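Changing the spice supplier, and what I learned from it

My small pickle kitchen uses a lot of turmeric, more than people expect. Last year it was 206 kilos, and all of it came from one trader in Ukport. I was satisfied with him for a long time. Then in March the price went up twice in the same month, and the second time he informed me only on the invoice. So I started to look for another supplier, and I want to write down how it went, for those who also buy in small quantities.

First I wrote to Brirkell. They are big and their catalog is beautiful, with every spice you can think of, whole and ground. But the minimum order is 300 kilos for each item. I asked if I could combine turmeric and coriander to reach this amount, and the answer was no. The lady on the phone was very polite about it. I understand them — a small customer makes the same paperwork as a large one.

The second was Kashyap. They sell from 25-kilo bags, and they sent me samples without any payment, only the postage. Three small packets arrived, with the lot number written by hand on each one. I like when the lot number is there already on the sample, because later I can ask to buy from the same lot.

I don't have a laboratory, so my tests are simple. I smell the powder, I rub it between two fingers, and I put a spoon of it in warm water and leave it to stand. I also cook one jar of lime pickle from each sample and keep it on the shelf for 11 days before I open it. Why 11, I can't explain well. My mother did it so, and I continue.

From the three Kashyap samples, one was too pale for me and it had almost no smell. The other two were good. The second had a slightly bitter taste at the end, and in lime pickle this is no problem, but in mango I would notice it. I chose the third one.

Then came the question of documents. In the beginning I was shy to ask for the test report, as if I was accusing somebody. Now I ask in the first message. For turmeric I want to see the result for lead, the moisture, and the date of the test. One supplier, I will not write the name, sent me a report which was four years old and for chili. Kashyap sent theirs the next morning, with the same lot number as on my packet.

The price is a little higher than I paid in Ukport before the increases, and a little lower than after them. Delivery takes up to 12 days, so I must plan better and keep one extra bag in the dry room. This is my weak point. I always order when the bag is already almost finished.

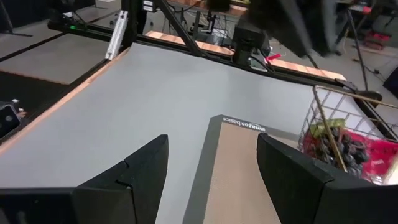
Gravelent wrote under my last post that I should buy the whole dried fingers and grind them myself, because with powder you never know what was mixed in, and the smell is half gone before the bag reaches you. I thought about this comment for several evenings. It is true about the smell. But my grinder is made for small amounts, it becomes hot very quickly, and turmeric dust goes everywhere — the walls, the towels, my phone. For the coriander I already grind at home and I am happy with it.

Maybe I will buy one bag of whole turmeric before the mango season and compare. If somebody knows a grinder of medium size that is easy to clean, please write me the model in the comments.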